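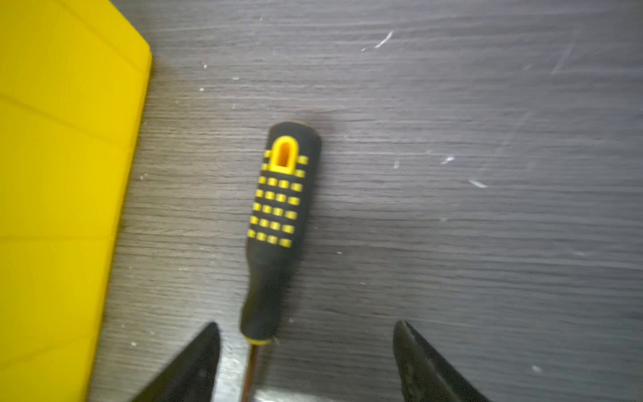 I have owned the Doltano screwdriver since October, and in that time it has done more work than every other tool in the house put together. It came from Tiedemann, the hardware shop on the corner that still weighs nails, and cost $12 with the yellow tray it lives in. My previous screwdriver had a clear handle and a shaft you could tune like a guitar string. The new one is black rubber, blunt at the top, with a yellow loop up that end, and the colour is the cleverest part of the whole design. Put a black tool down on a dark grey table and it's gone until the next time you move house. With the yellow, I've found mine every time, once in the vegetable crisper.

The grip

Rubber handles come in two kinds: the ones that feel good in the shop and the ones that still feel good on the last screw. I put together a Nimiteo bookcase with this one, a piece of furniture with 137 screws and the structural confidence of a wet biscuit, and my palm was sore but intact. The old handle would have raised a blister by the second shelf. My neighbour Elfriede Hinrichs, who has large hands and strong views, finds it a touch slim. She also finds most cars a touch slim.

It does pick up dust. Rubber always does, and if you have a dog you'll soon have a furry screwdriver. Warm water and dish soap sort that out.

The tip

Good, with a grumble. It seats properly in a cross-head and hasn't chewed anything up so far, which I can't say for the driver that came free with the bookcase. My grumble is that it isn't magnetized. Dropping a screw behind a radiator is a small grief, and I have been through it often enough to want a magnet at this price.

Where I used it

Most of the testing was done on the grey table, a Ternumura I bought second-hand and have treated accordingly. 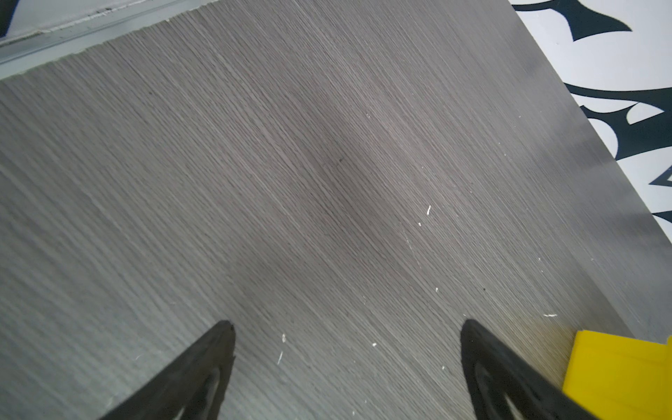
The test bench: grey wood grain, white flecks and an edge that has seen better days.

I'd suggest working on something you don't love. A cutting mat would be sensible, and I'll get one as soon as I've ruined the rest of the tabletop. I did try the floor for an afternoon, but my knees filed a complaint.

The tray gets its own section, further down, as it's half of what you're paying for.
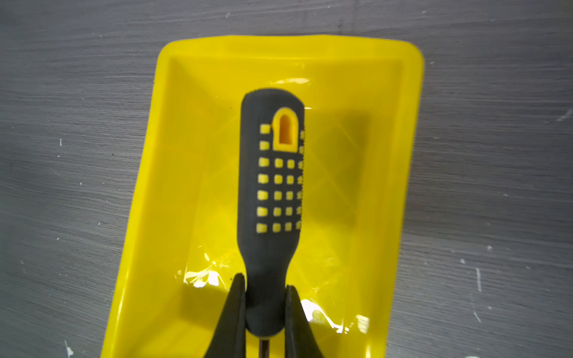 The tray

Bright yellow plastic, sloped sides, flat floor. The screwdriver lies in it lengthwise and can be picked up without fishing for it, handle first, and the little yellow squares on the rubber give your fingers something to find. I can't claim it's a beautiful object. It looks like something you'd serve chips in at a hockey rink. But it gives the tool an address, and I have put it back there almost 200 times, a personal record for putting anything back.

My complaint here is the size. There's no separate spot for screws, so they end up in a saucer, and the saucer ends up in the dishwasher.

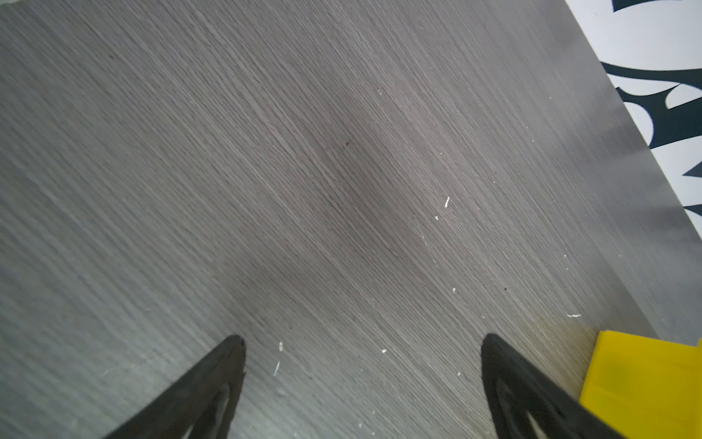 Tidying up is where a cheap tool usually loses me, and this one at least makes it quick. Screwdriver in the tray, tray on the shelf, and I have a clear stretch of grey wood grain again, right up to the white sheet with the swooping dark shapes on it that borders my work area. Lieselotte Stöcker from upstairs believes the pattern would give her nightmares. I've stopped noticing it, though it's murder for finding small black washers.

Would I buy it again? Yes, and I have: I now own 2, the second one for the car. If you already have a decent screwdriver with a handle you like, keep your $12. If yours has a clear handle and a wobble, go and see Tiedemann, and ask whether they've got the magnetic one in yet. They hadn't when I checked.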